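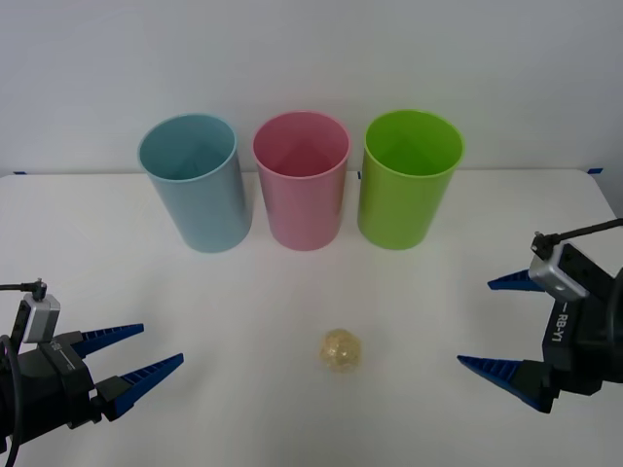
The cup at the back of the cupboard

Most Australian kitchens have a few plastic cups that don't belong to any set. They came from a picnic pack or a school fete, or a cousin left them behind after Christmas, and they have outlived two or three rounds of proper glassware. They get used for rinsing paintbrushes, holding pencils and giving water to children who can't be trusted with glass. Then someone puts them back in the cupboard, usually inside one another, and they stay there until the next time.

In Gruvcombe, the homewares shop on the main street has sold the same tapered tumbler for years. It comes in a pale blue, a pastel pink and a lime green, along with a yellow that never sells as well as the others. The shop sold 2,053 of them last financial year, which puts them ahead of every mug, bowl and plate on the shelves. Most leave in mixed lots of three. The blue goes first in summer and the pink goes first the rest of the year, and the staff have given up looking for an explanation.

The shape has hardly changed in decades. The sides narrow toward the base so that the cups nest, and the rim is rolled over so there's no sharp edge against the lip. The rolled rim also stiffens the mouth of the cup. Squeeze a tumbler without one and it will fold into an oval and tip its contents down your wrist. A cup with too little taper will jam inside its neighbour, and anyone who has tried to part a stuck pair with wet hands knows how long that can take. Running warm water over the outer cup and putting cold water in the inner one will generally do it.

Colour does more work than you'd think. In a house with several children, each child has a colour, and that settles most arguments about who drank from what. Nollodeck, the family campground on the Daher road, lends out a kitchen box to every cabin, and the cups in it are deliberately mixed. Plain white ones were tried for a season and the washing-up doubled, as everybody lost track of their own and took a clean one.

The campground is also where I saw how little of a plastic cup's life is spent holding a drink. On wet afternoons the tables in the rec room fill up with whatever was in the kitchen box. Cups become goalposts, skittles, bug catchers and drum kits. The old game with a ball hidden under one of three cups is still a favourite, though it goes better with cups in the same colour, and better again with a ball that doesn't make a noise. A glittery bouncy ball is a poor choice on both counts and the one most children pick.

The simpler games last longer. Stand the cups in a row, step back and try to lob something in. Small balls hop out again unless they're thrown softly. Soft things land and stay, so people try rolled socks, a sponge, or a lump of play dough. 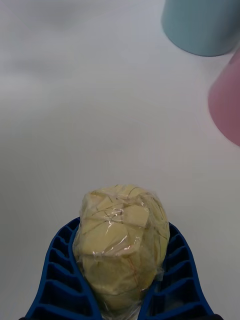
Cling film has its own place in all this. A lump wrapped tightly will keep its shape a good deal better than a bare one and won't leave crumbs over the table. It also keeps dough from drying out between sessions, provided the wrap is pulled close and the ends are tucked under. Loose wrap lets air in and the outside goes hard. The same goes for pastry, and for half an onion.

The cups themselves need very little. Wash them by hand if you want the colour to last, or on the top rack if you don't mind some fading. Coffee and turmeric will stain the inside of a pale one. Bicarb on a damp cloth takes off most of it. Scouring pads are a mistake, as the scratches hold the next stain. A cup that has gone cloudy is fine for pencils, but one with a split rim should go in the bin.

Storage is mostly a matter of height. A stack of 5 will sit safely on an ordinary shelf and anything taller leans. Let them dry fully before nesting them, open end up on a rack or tipped at an angle against the splashback. Damp cups put away together smell musty by the end of the week.

For a big gathering, borrowing makes more sense than buying. The hall at Tralport keeps a tub of 100 that can be booked with the trestle tables, and it's out most weekends from June until the end of the football season. The cups come back in colours that weren't in the tub when it left. The hall takes them anyway and puts the lid on.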